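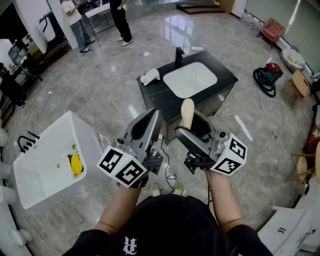
Text and specifications: Product Editor, Bathroom Furniture, Zorov Showroom

Drendby vanity cabinet with inset basin

The Drendby is a floor-standing vanity supplied as one assembly: cabinet body, black marble countertop with white veining, white rectangular inset basin and black deck-mounted faucet. The display unit has the dark gray body with the reflective front. It stands on the showroom floor next to the white freestanding tub from the Godoy range, which is sold separately and has its own page.

Countertop

The top is natural stone. Veining differs from slab to slab, and the piece delivered will not match the display piece line for line. Customers who want to choose their slab can do so at the Zorov warehouse in August and again after the winter shipment. A slab reserved this way is held for 12 days.

The stone is sealed at the workshop before dispatch. Reseal once a year with a penetrating sealer made for marble. Do not use vinegar, citrus cleaners, descaler or scouring powder on the top. These etch the polish, and an etched mark shows more on black stone than on white. Soap residue comes off with warm water and a soft cloth.

The cutout for the basin is made at the workshop and cannot be moved on site. The faucet hole is drilled behind the basin on the center line. An offset hole can be ordered at no charge if it is requested before the stone is cut.

Basin

White, rectangular, with an inset rim. The waste outlet takes a standard pop-up or grid drain. Neither is included. The basin is bonded to the stone with clear silicone, and the joint should be inspected at yearly intervals. If it has lifted at a corner, cut out the full run on that side and replace it. Short patches tend to leak at the ends.

Faucet

Single faucet in black, mounted at the back edge of the counter. The cartridge is ceramic and can be changed from above with a hex key. Flexible supply hoses are in the box. The finish should be wiped dry after use in hard-water areas – limescale on black fittings is difficult to remove without dulling the surface.

The tub faucet on the display is also black, with a curved spout and a black handle, and is mounted at the rim. It belongs to the Godoy range. The two blacks are close but come from different finishing lines, so customers who need an exact match should order both fittings under the same finish code.

Cabinet

Dark gray lower body with reflective front. The body arrives assembled. Allow two people for the cabinet and two more for the top, which travels in a separate crate. The back panel has a removable service section for the trap and shutoff valves. Wall fixing is required even though the unit stands on the floor.

Clean the front with a microfiber cloth and a glass cleaner applied to the cloth. Liquid sprayed directly on the front can run down to the lower edge and sit in the seam.

Figures

Order code: 181
Price as displayed, with basin and faucet: $1,634
Crated delivery: included for orders over $2,000, otherwise quoted by postal code
Lead time: roughly five weeks from confirmation of the slab

Related items

Godoy freestanding tub, white, rectangular. Requires a level floor and access to the drain from below or through a floor box. The rim-mounted faucet is ordered separately.

Gemley towel rail, black, wall-mounted. Fixings for solid walls are supplied. For drywall, add blocking behind the rail before the wall is closed.

Floor finish

Both the vanity and the tub can stand directly on polished stone or large-format tile. The display floor is a glossy gray with a marble pattern. On glossy floors, put felt or cardboard under the cabinet while it is being positioned, and do not slide it once the leveling feet are down. The feet are adjusted from inside the cabinet.

Returns

Cabinets and faucets can be returned unused in their original packaging. Cut stone cannot be returned. Transit damage to the top must be reported before installation – once the basin has been bonded in, claims on the stone are not accepted.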